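Inicio Proyectos Informes Documentos Contacto
Proyectos > Triltia > Informes de avance

Informe de avance para la Fundación Oláh
14 de abril de 2021

El periodo cubierto por este informe se cierra con la jornada de demostración de Triltia, a la que asistieron 18 personas, entre ellas dos técnicas de Drukasard. Se mostró el trabajo con ropa en una habitación doméstica — cama, sábana estampada, prendas de uso diario — y las pinzas de mano con dedos amarillos.

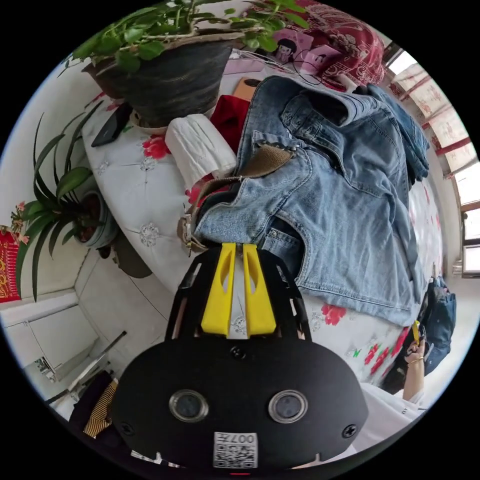
La tela vaquera sigue siendo el material más exigente. Las costuras gruesas y la cinturilla obligan a repetir el agarre, y en febrero se revisaron las instrucciones para los operadores por ese motivo. Desde entonces se han registrado 2.741 secuencias, frente a las 2.000 previstas en el plan. Falta revisar las etiquetas de una parte de ellas.

Ayana Ayele presentó el procedimiento y respondió a las preguntas. Las más frecuentes fueron sobre el tiempo de formación y sobre el uso coordinado de dos pinzas en una misma prenda.
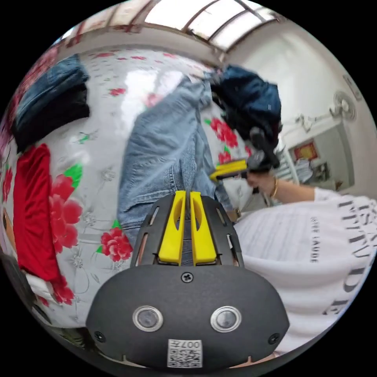
El turno de prácticas duró 87 minutos. Varios asistentes pidieron una guía impresa, que enviaremos con la próxima entrega.

Queda pendiente el acuerdo con Darkumia para repetir la demostración en sus locales. El gasto de la jornada se cargó a la partida de difusión y no requiere modificar el presupuesto. Adjuntamos el detalle en el anexo 2.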